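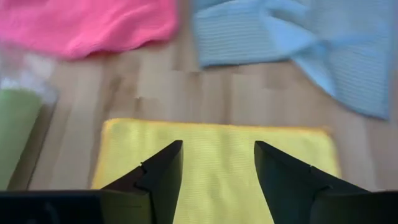 Yellow, pink and light blue cloths on a light wooden surface.

Laundry and Linen Assistant (part-time), Cakari Cleaning Services

Cakari is looking for a part-time assistant to look after the cloths, towels and mop heads our cleaning crews use each day. The job is based in our linen room on the ground floor of the Skallach building, next to the loading door. You would report to Anathi Moodley, who runs supplies.

Hours and pay
20 hours a week, Monday through Friday, noon to 4 p.m. Pay is by the hour and is discussed at interview - please tell us what you are looking for when you apply. There is a paid trial shift before we make an offer. The position starts in August.

What the work is
Crews drop off their used cloths in net bags at the end of the morning round. You empty the bags, sort by color, and load the two machines. Cloths are never washed with mop heads. Once they are dry, you shake them out, lay them flat on the table, check them and fold them in quarters with the hem on the inside.

We sort by color all the way through, from the bag to the shelf:
Yellow - sinks and washroom counters
Pink - toilets and the tile around them
Light blue - desks, shelves and glass
A cloth that turns up in the wrong bag goes back through the wash with its own color.

Checking means looking at both sides and running a thumb along the edge. A faded cloth is fine. A cloth with a loose hem or a hole goes in the rag bin, and you write it on the sheet by the door so that Anathi can order more. Some marks do not come out and that is OK on yellow and pink. Light blue cloths with marks are pulled, as customers notice them on glass.

Folded cloths are packed by color for the next day's crews, each pack with a paper slip showing the site name. You will also:
- wipe down the folding table before the clean loads come out
- clear the lint traps after every dryer load
- keep the soap shelf stocked and tell us when we are down to the last jug
- sweep the floor at the end of the shift

On a normal day you will handle almost 100 cloths, more on Mondays. Most of the shift is spent on your feet. Bags can be heavy when they come in damp, and there is a cart for moving them.

What we need from you
You should be able to tell the three colors apart, work steadily without someone standing next to you, and keep a simple written log. You do not need laundry experience. If you have worked in a hotel, a kitchen, a care home or anywhere else with a lot of folding, mention it. We use unscented detergent, but there is always some lint in the air, so think about that if you have asthma.

You must be legally able to work and be at least 18. We supply aprons and gloves. Bring closed shoes.

What we offer
Paid time off after the first three months, a locker, and free use of the machines for your own laundry on Fridays after the shift. Extra hours are sometimes available with the evening crew for anyone who wants them. The bus stops across the street and there is parking behind the building.

How to apply
Send a short note with your work history and a phone number to Filippos Theodorakopoulos in the office, or leave it at the front desk in an envelope marked "Linen room." One page is plenty. Applications close at 5 p.m. on Wed 17 June. We call everyone back, including people we are not going to interview.

Interviews take place in the linen room and last half an hour, with part of that spent sorting and folding a load at the table. If you need the table height changed or a stool to work from, tell Filippos when he calls.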